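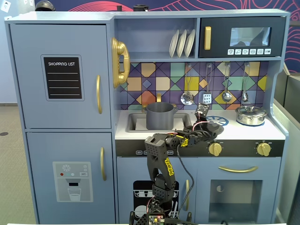
The Back of the Book

A good index takes weeks to make and is used for seconds at a time. Gifty Korletey has been making them for most of her working life.

When the proofs of a scholarly book are nearly finished, and the author is tired of it and the publisher wants it off to the printer, a copy goes to someone like Gifty Korletey. She reads it from the first page of the preface to the last note, usually in less than a month, and sends back a file that will fill perhaps 35 pages at the end. Her name doesn't often appear in it. Some authors thank her in the acknowledgements, but by the time she sees those pages they have mostly been set, and there is no room to add a line.

Her main subject is church history and the study of early Christian writing, with a good deal of biblical commentary. She came to it by accident. She had been working as a desk editor at Boltano, a small academic house that published journals and conference papers, when an indexer fell ill halfway through a book on the letters of Ignatius of Antioch. Korletey was asked to finish the job because she had already read the chapters. She kept the cards from it, and they're in a shoebox on the shelf over her desk.

"I made every mistake you can make," she says. "I had an entry for 'bishops' with about 90 page numbers after it and nothing to tell you which one you wanted. A reader would have been better off starting at page one."

A long string of page numbers is the fault indexers complain of most. The cure is to break the entry into subheadings, so that someone looking up bishops can go straight to their election, or their quarrels with deacons, or what they were supposed to do about travelling prophets. It sounds simple. The difficulty is that the indexer has to decide on the subheadings while still reading, before she knows how often the subject will come up or what the author will end up saying about it.

Korletey reads each book twice where the schedule allows. The first reading is quick and she marks very little. On the second she makes the entries, working a chapter at a time, and at the end of each chapter she goes back over what she has and merges or splits. She uses an indexing program that handles the sorting and the punctuation. It doesn't choose anything, and she has turned off most of the features that offer to.

The job she talks about most readily is the one she finished last year for Gondent, the publisher of a two-volume companion to the Greek and Latin commentaries on the Psalms. The first edition had come out in a single volume with an index of names only. Reviewers were kind to the book and rude about the index. One wrote that he had pencilled his own inside the back cover and would be happy to lend it.

For the second edition the text had grown to well over twice its old length, and Gondent agreed to pay for three indexes: one of biblical passages, one of ancient authors and works, and one of subjects. The editor in charge was Parveen Ansari, who had taken over the series when the first edition was already in print.

"There was a feeling that people who buy this kind of book know their way around," Ansari says. "And they do, but they know their way around the Psalms. They don't know their way around our contributors. If you want to find what Theodoret says about a particular verse you may have to look in four different chapters by four different people, and none of them knew what the others were writing."

The index of passages was the largest of the three and, in Korletey's view, the least interesting to make, though it caused the most trouble. The Psalms are numbered differently in the Hebrew and in the Greek. For most of the book of Psalms the Greek number is one behind the Hebrew, and there are a few places where a psalm is divided in one and joined in the other. Most English Bibles follow the Hebrew. Most of the commentators discussed in the companion were reading the Greek, or a Latin version that followed it.

The contributors had been told to give both numbers. Most of them did. A few gave only the Greek, two gave only the Hebrew, and one changed from the first to the second partway through his chapter without saying so. Korletey found out when she noticed that he seemed to be discussing shepherds under a psalm that hasn't got any.

She sent Ansari a list of queries. It ran to 300 items, nearly all of them about numbering, and it went out to the contributors in batches. Replies came back over several weeks. One was written from a hospital bed and was the most thorough of the lot. Another said only "as you think best", which wasn't much help, as the question had been which psalm he meant.

Queries of this kind aren't strictly an indexer's business. She's paid to index what is on the page, and at that stage a publisher may not welcome being told that what is on the page is wrong. Korletey sends them anyway, with the page number and a suggested correction, and leaves it to the editor. Some houses pass them on and some don't. Ansari passed on all of them and delayed the book by a season.

"I'd rather have the argument about the date than the letter from the reader," Ansari says.

The index of ancient authors raised a different set of questions. A great many Psalms commentaries from the period survive in pieces, copied into the margins of later manuscripts, and the names attached to the pieces are often wrong. A paragraph that circulated for centuries under the name of Athanasius may now be given to someone else, or to nobody in particular. A reader may come looking under either name. Korletey put such works under the name scholars now prefer and added a cross-reference from the old one. Where the contributors disagreed among themselves about who had written something, she made two entries and let them both stand.

This displeased one of the volume's advisers, who thought the index should take a view. Ansari backed the indexer. The book didn't take a view, she pointed out, so the index could hardly be expected to.

Then there was the subject index, which is the part that Korletey thinks of as properly hers. Passages and names are given by the text, and two competent people would produce much the same list. With subjects they wouldn't. She has a drawer of indexes to books that have been through more than one edition, each by a different hand, and she sometimes compares them. In one pair, for a history of monastic rules, the older index has a long entry for "obedience" and nothing for "food". The newer one has nearly a column for food, with fasting, kitchen duty, guests, wine and the sick all given separately, and the text of the chapters is almost unchanged.

For the companion she settled on about a dozen large headings and a great many small ones. Music was a problem, since half the book could be said to be about it. So was prayer. She dealt with both by leaving out the general entry and sending the reader on to narrower ones. An early draft had "enemies" as a single heading until she saw that for some of the commentators the enemies in the Psalms were soldiers, for others they were demons, and for one of them they were other commentators. It now has seven subheadings.

How much does any of this cost? Less than most people suppose, and more than most authors expect. Many academic contracts make the index the author's responsibility, which means that the author either pays for it out of any royalties or does it alone over a few weekends. Korletey quoted one recent author £600 for a short monograph and was told that it was more than he expected to earn from the book. She thought that was very likely true. He made the index himself in the end and wrote to her twice for advice, which she gave.

The other choice is to have software do it. A company called Semwal sells a program that reads the finished file and produces a list of names and repeated phrases, and several smaller presses have tried it. Ansari tested it on a chapter of the companion before she commissioned Korletey. It was quick and it missed very few names. It also treated Gregory of Nyssa and Gregory of Nazianzus as the same man wherever the text said simply "Gregory", and it gave eleven page references for "on the other hand".

Korletey isn't hostile to it. She would happily start from such a list for the names, she says, if it saved her typing. What she wouldn't do is start from it for the subjects, as the most useful entries are often for things the author never calls by name. A chapter may spend six pages on what we would call grief and use the word once, in a footnote.

The companion came out in two volumes with all three indexes at the back of the second. A few librarians have complained about this, as the first volume is often on loan when the second is on the shelf, or the other way round. Printing the indexes in both would have added too many pages. Gondent has put them on its website as well, where they can be downloaded without charge, and Ansari says that they are looked at more than anything else on the page for the book, including the price.

There has been one correction so far. A reader wrote to say that a reference to Psalm 9 ought to have been to Psalm 10. He was right, by the Hebrew numbering. Korletey has marked it in her own copy, along with two others she found herself, for whenever there's a reprint.

She's now at work on a collection of essays on early hymns for Rudutel, which has a short deadline and, she says, very good footnotes. The proofs are in a pile on the left of the desk and move to the right as she gets through them. When we spoke she had reached the third chapter and had so far found one wrong date and a hymn credited to the wrong brother.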